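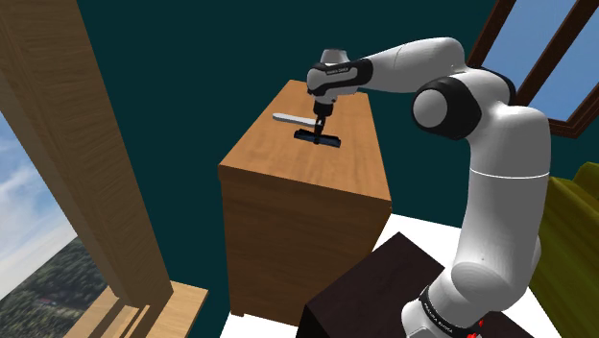

Þórey Hviid wrote in after the last newsletter to ask why the simulated tabletop cell needed a maintenance page at all, given that there are no bearings in it to grease and no cables to chafe. Her view was that a scene file either loads or it doesn't, and that the hours would be better spent on the arm.

The hours log says otherwise. Between October and the end of the year the Simby cell was out of use on 16 working days, and only two of those were down to the solver or the machine it runs on. The rest were drift in the setup: a collision shape replaced without a note, a camera pose overwritten, a friction value changed for one test and left in. These are maintenance faults and we now treat them as such.

The cell is a single Franka Emika arm with a two-finger gripper, working over a long wooden surface in a furnished room. Objects for handling are put down on the wood and the arm reaches across from its base. The room model came from Isard and the object set from Trendau. The gripper linkage was rebuilt here, using the Mykhailiuk joint template.

Work done on the cell this quarter

Gripper linkage. The fingers had been closing out of step, with the left pad arriving first and pushing the object sideways before the right pad made contact. The cause was a mimic joint with its multiplier entered on one side only. Both sides now read from the same driver joint. The fix was checked by closing on nothing, then on a thin test block, then on the long blue piece from the Trendau set. The long piece is the hardest of the three to hold square. Its sides are not parallel and the pads find the taper.

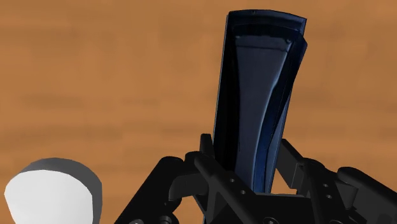
Pad contact was set again from scratch after the linkage fix. The old values had been tuned to hide the timing error, with friction far too high and a soft contact that let the pads sink into whatever they held. Friction is back to the template figure. Contact stiffness was raised in small steps until the sinking stopped, then backed off one step to keep the solver from chattering. Anyone who has saved a copy of the old contact file should delete it.

Collision shapes. Objects from the set came with a single convex hull each, which fills in every hollow. For anything with a recess or a waist this is no good, as the pads stop short of the surface. The affected pieces have been split into several smaller hulls. The long blue piece now uses 2,456 faces across all its parts. That is more than we wanted, and it will be cut down in January if the step time suffers.

Home pose. The arm now homes with the gripper open and off to the side of the table, so that objects can be reset without the fingers passing through them. The previous home pose left the fingers over the work area, and a reset could place an object inside a pad. The solver then threw it across the room.

Start-up check

Run these in order at the start of each session. Stop at the first one that fails and write it in the log before changing anything.

1. Load the scene with physics paused. Compare the file hash against the one on the cell page.

2. Send the arm home and confirm that the gripper is open, empty and clear of the tabletop. Objects should be resting on the wood with space between them.
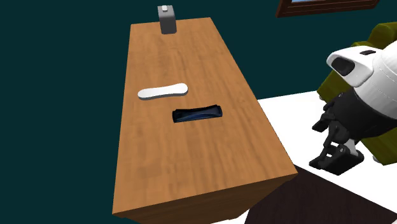 3. Start physics and wait two seconds. No object should move. A slow creep usually means a hull has been edited and its base is no longer flat.

4. Close and open the gripper on nothing. Read both finger positions from the joint panel; they should match at every step.

5. Run the reset script twice and compare the object poses. Any difference goes in the log with the seed.

The contact file and the split hulls are in the shared folder under Simby, dated 24 Dec 2020. Older folders are read-only. Changes to the cell go through the log, including temporary ones.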